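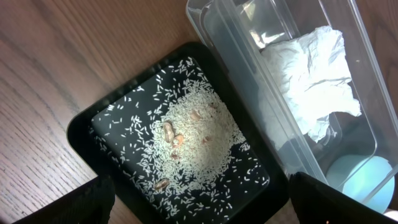
The black tray on the table, with the rice and the peanuts.

13th March

I have my doubts about the dry food project and I want them written down before I get talked into liking it.

The idea came out of a column in the Plevbridge paper, the one that runs next to the bus times. Tip everything out of its packet, it said. Spread it on something dark where you can see it, look it over, and put back only what you would eat tonight. Then put it in clear boxes so you always know what you have. I always know what I have. I have rice, because I buy rice. But the moth I saw by the light on Saturday night had come from somewhere, and I did not like to think where, so out came the black tray.

I will give the column one thing. Rice on black is easy to see. Every grain shows up, and so would anything that wasn't a grain. I pushed it back and forth with the side of my hand for longer than I want to admit and found no moths, no webs, no little husks. What I did find was that rice does not stay where you put it. It heaps nicely in one place and then goes wandering off to the other side, and the flat bottom of the tray gives it nothing to stop against. The rim does its job at least.

The peanuts are my own fault. They were in the same cupboard in a paper bag that had split down the seam, and when I lifted the rice out they came with it. Six of them, shell and all, sitting in the pile like rocks in snow. I looked at those for a while too. The column had nothing to say about peanuts. It is written by somebody whose bags don't split.

Then the box. I bought it in September at Kodel, when they had the whole front table stacked with them, and I remember thinking even then that clear plastic is a way of making you look at your own leftovers. It has been at the back of the shelf ever since. I put a paper towel in it, which the column swears by for keeping the damp out. I don't believe a word of that. The towel is supposed to lie flat and mine went in crumpled, and I left it crumpled, and I expect the rice won't know the difference. It takes up a good deal of the room that the rice is meant to have.

The rice is Garia, the long-running favorite in this house, although I'm not sure why I say favorite. The shop moved everything around last year and it was the one I could still find. I paid 659 for the big bag and thought that was steep, and then the next week it was up again by 95, so I suppose I did well, or the shop did well and let me feel clever. My mother would have picked through it on a plate, by the window, in the time it took the water to boil. She never owned a clear box in her life. She also had moths, now that I think of it, every summer.

What I really wonder is how much you are supposed to throw out. The column says "when in doubt." I'm in doubt about all of it. If I threw things out on that rule there'd be nothing left in the cupboard except salt. I decided to keep the rice, rinse what I use, and stop thinking about it. The peanuts I haven't decided on. I cracked one from a different bag on Friday and it tasted of cardboard, but it was a Hodžić bag from the corner stand and those always taste a bit of cardboard.

Measured out 400 grams for tomorrow, by the old scale, which sticks. Tapped it and it said something else. Tapped it again and it went back to 400, so I'm calling it 400.

The recipe I want to try calls for 2 cups of stock and says the rice will be done in the time it takes to set the table. I have set this table plenty of times and no rice was ever done by the end of it. I'll allow double.

Still to do: the flour, the lentils, and whatever is in the tin with no label. I'm in no hurry about the tin. Also the shelf itself wants wiping, and the column says vinegar, and I have vinegar, so I have run out of excuses there. Not tonight though. My back hurts from leaning over the table and there is rice in my left slipper.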